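Cuveck rooms - README

Last touched in September. Notes by Nicanor Tlapale, written in a hurry between other things. Ask if something is missing.

What's in it

Short clips and stills of ordinary office rooms, with a text file for each saying what furniture and odds and ends are in there. 1,478 clips. 559 of them have notes checked by a second person, the rest have been read over once by me.

Chairs, tables, desks, fans, bins, boxes, water, trolleys. The stuff people walk round all day. No kitchens yet - those are in Plollent, separate folder, separate README.

Folders

clips - one per room visit
notes - same name as the clip, .txt
rooms.csv - room code, site, floor colour, light (blinds, lamps, both)
things.csv - every word used in the notes, with the spelling we settled on
old - don't use, kept for Fung who still has scripts pointing at it

Sites

Burkberg, first and second floor. Second floor is the open-plan bit and makes up 400 of the clips. Rooms get rearranged a lot so the same code can look quite diferent from one visit to the next. Go by the visit number.

How the notes are written

Plain words. Nearest things first, then the back wall, then whatever is on the floor. Colour if it's clear. Material only if you can really tell. If it's half hidden and you're not sure, put "maybe" in front, e.g. "maybe seat, dark blue". Please keep the maybes in, someone stripped them out of an earlier copy and it took ages to put back.

Words we settled on

office chair - anything with a headrest or a mesh back
chair - all the others, upholstered or not
pedestal fan - tall stem, round base. Not "standing fan"
water jug - the big plastic ones, full or empty, we don't note which
hand truck - flat platform kind as well. "Trolley" is in the older notes, same thing
box - cardboard unless it says otherwise
cable - put where it starts and where it runs, people do trip on these

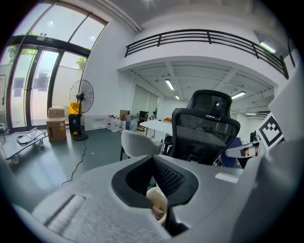

Stacked boxes count as separate boxes, upper and lower. A container sitting on a bin is two things, not one. Jugs in a row get one line with the colour of the caps. Monitors go under the desk they're on.

Known problems

- "grey" and "gray" both turn up in visits before the spelling pass
- some notes say left when they mean right, fixed where spotted
- round tables listed as "desk" in a handful of first floor rooms
- things.csv has "blinds" and "blind", merge them yourself for now
- notes over 1,000 characters get chopped by the old export, use the new one

To do

Finish the second read. Add shelf contents. Recheck the rooms with blinds, the light column is a bit of a guess in thsoe.

Changes go to Nicanor, with the room code and visit number in the subject line.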